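Week 4 – Writing a short history of a place you know

Hi all. I talked too fast on Wednesday and skipped half my own notes, so here they are written up, with the bits I left out put back in. Bring your draft openings next time, even if they're awful (mine always are).

Where to start

Most of you want to start with the founding. I get it! It feels like the proper place. But if you begin with the year the town got its charter, you're handing your reader the one fact they could have looked up themselves. Start where you have something to tell. Oluf Laxdal's essay on Toft, the one in your reading pack, opens with his aunt arguing over the price of a ferry ticket, and we don't find out how old the village is until page 13. By then I cared, and I'd bet you did too.

Try this at home: write down the first thing anyone ever told you about your place. Don't check whether it's true yet. Just get it down the way you heard it, with the wrong names and everything. 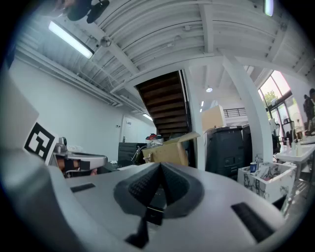 Then go and check it, and keep both versions. Eyvindur Hallgrímsson did this last year with the story that the old mill at Grusent burned down twice. There was one fire, in the parish book, plain as day. The second seems to have been added by his grandfather's generation, and his best pages ended up being about why people wanted a second fire.

Sources, and how far to trust them

A quick run through the kinds we talked about:

Parish and tax records. Dull and wonderful. They'll tell you who owned a cow. They won't tell you who everyone was afraid of. Watch the spelling of family names, which wanders all over the place from one clerk to the next.

Local newspapers. Great for weather, prices and quarrels. Remember the editor lived there too and had to buy his bread from somebody. If a strike gets two lines and a flower show gets a full column, write that down.

Talking to people. Go twice. The first visit you get the polished story they've told before – the second time they're bored with it and start wandering, and that's the good part. Ask about a room or a street and let them get to the big events on their own. I once spent a whole June afternoon hearing about one staircase in Vunilon and used nearly all of it.

Old maps. Lay two side by side and look for what's gone missing. A lane that vanishes between one survey and the next is a question somebody in the county office may be able to answer.

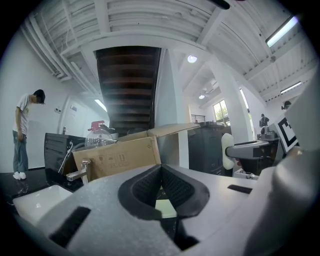 Length and footnotes

The assignment is 1000 words. Footnotes don't count toward that, but please don't hide a second essay down there (Unai, I'm looking at you). Give the source and the page, and stop.

For next week

Read the Konstantinidis chapter on harbor towns, pages 226 on, and skip the appendix unless you like tables. Bring your opening paragraph on paper, two copies. Hjalti has offered to read his first, so be kind, and have one question ready for him about something he left out.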